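I got to Womwood just after eight in the morning, with rain coming in sideways off the hill, and Cadi Maddocks had already been up for four hours. She had flour up to both elbows and a mug of tea going cold on top of the oven. "You're just in time for the ryes," she said, and handed me an apron before I'd got my coat off. I liked her straight away.

Cadi runs the bakery at the bottom of the village with Reynaldo Ocampo, who was a ship's cook before he met her and still talks about bread as if it had to feed a crew. They bake five days a week, mostly sourdough, with buns at the weekend and a dark, sticky malt loaf that I've now eaten more of than I'd like to admit. I had come to talk about grain, though, and once Cadi starts on grain you'd better have a fresh page ready.

## "It tasted of something!"

It began with a bag of flour from a friend. Janelle Salazar farms over at Drandau, and one October she turned up at the back door with wheat she'd had milled from an old tall variety she was growing at the edge of a barley field.

"I made one loaf with it and it was a brick," Cadi says. "Flat as a hat. But it tasted of something! Nuts, a bit of honey, a bit like the smell of a hayloft. Reynaldo ate half of it standing up. I rang Janelle that night and asked how much she had, and she said, well, that was it. That was the bag."

So Janelle planted more. The first proper harvest gave them 500 kilos, and Cadi used all of it before spring. The next year was wet and half the crop fell over (tall wheat does that, it's one of the reasons farmers gave up on it). The year after that they got 2,030 kilos, a figure Cadi has written in pencil on the wall by the mixer.

"I know it's small," she says. "A big mill would get through that before lunch. But I can tell you which end of the field it came from."

## Learning to go slowly

The flour doesn't behave. It drinks water at a different speed from one sack to the next, and it hates being rushed or knocked about. Reynaldo spent the first winter throwing away dough and swearing in two languages.

"On a ship you have a recipe and you follow it, because there are hungry people and the floor is moving," he told me, shaping as he talked. "With this you must put your hand in. Today it wants less water. Tomorrow, who knows? I was very angry with it. Now I think it's the best part of the job."

What changed things was mixing less. They fold the dough by hand every half hour and then leave it in the cold overnight, and the loaves that come out are lower and wider than what you'd see in most shops, with a crust the colour of a conker. I asked whether customers minded the shape. "Two did," said Cadi. "One of them comes in every week now."

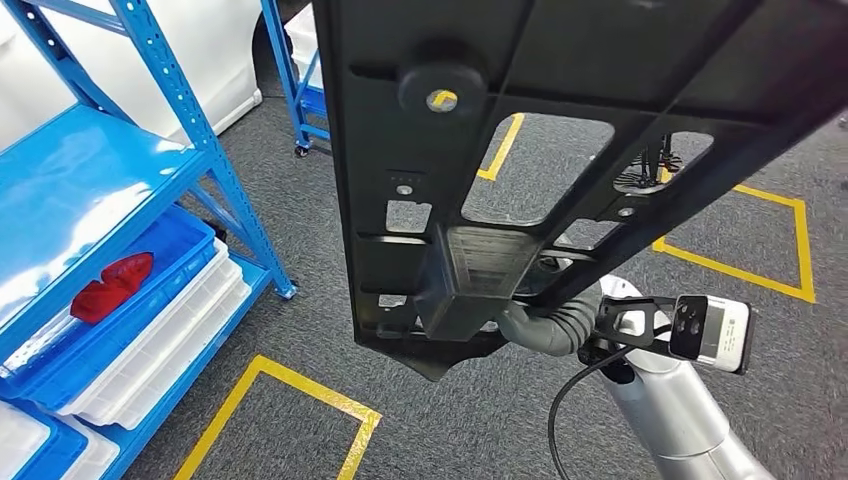
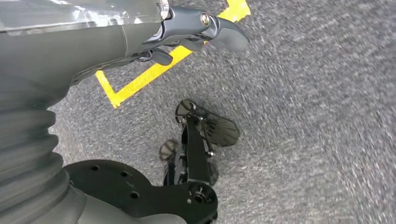 ## The Dizon loaf

The one everybody asks for is called the Dizon, after Reynaldo's grandmother's street. It's mostly Janelle's wheat with some rye and a spoonful of toasted seeds, and it keeps for nearly a week if you stand it cut side down on a board. They make 200 on a busy weekend and they've never had one left over.

I had mine with cold butter and nothing else. I'm not going to go on about it, except to say that I had planned to take the second half home on the train and I didn't manage that.

Cadi's own favourite is the plain white, which surprised me. "You can't hide in a white loaf," she said. "Seeds are lovely but they cover up a lot. If the white's good I'm happy all day."

## What's next

More wheat, if the weather lets them. Janelle has offered a second field, and there's talk of a small stone mill in the old dairy at Drandau so the grain needn't travel. Cadi would like to try oats as well. Reynaldo would like a holiday.

She also teaches now, one evening a month, six people round the big table, and says it's the thing she looks forward to most. "They come in so worried about their starters! They bring them in jars, wrapped up in scarves. And I say, look, it's flour and water, it wants to live. Feed it and go to bed."

I asked what she'd tell someone baking a first loaf at home. She thought about it for a good while, scraping down the bench.

"Bake it for longer than you want to," she said. "Ten minutes more — and then don't cut it until it's cold. I never wait, mind you. But you should."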